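Hang your brushes up! A happier calligraphy corner
4 min read

If you've taken up brush calligraphy and your brushes still live in a mug with the pens, please let me talk you into a rack. I put it off for ages because I thought a rack was just for show, and now I'd give up my good ink before I gave up mine.

The big thing is drying. A brush stood on its end, tip up, lets water run back toward the glue that holds the tuft together, and that's how you end up with hairs all over your page. Hung by its loop, the water goes down and out through the tip. Rinse in cool water until it runs clear, press (don't wring!) the tuft with a paper towel, bring it to a point with your fingers and hang it up.

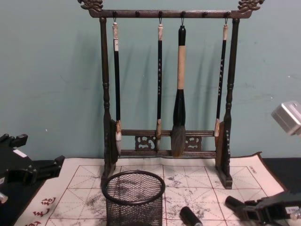
Cord loop, metal hook, done. Two pegs still free for new arrivals.

Check the height before you buy. Small brushes fit almost anything, but a really big one has a long tuft, and you don't want it squashed against the table. Measure your longest brush from the top of its loop to its tip, then add a couple of inches. If your rack has a lower rail, look at where the wet tips end up. A fat tuft pressed against wood dries with a bend in it, so turn the brush or pull the rack forward until it hangs clear.

Turned posts look gorgeous and collect dust like mad. A dry, soft paintbrush gets into all those rings and beads much better than a cloth does. For carved bits I use an old makeup brush – lovely job for a Sunday.

Now the table. Put down a dark cover first, one you don't mind splashing, and lay your practice cloth on top. I love a gridded cloth! The squares keep your characters the same size, and the dashed lines inside show you where the middle is. Set the rack at the far end, so you're not reaching over fresh work with a loaded brush.
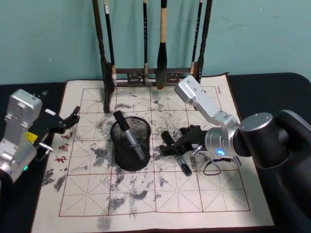
Rack at the back, red-brown grid in front, dark cover underneath.

A few smaller things. If your cloth is the kind you paint with plain water, keep ink well away from it and let it dry flat before rolling. Brand-new brushes often come stiff with starch, so soak the tuft in cool water until it softens all the way. And leave the plastic cap off afterward – it traps damp, and it catches hairs when you push it back on.

Quentin Masson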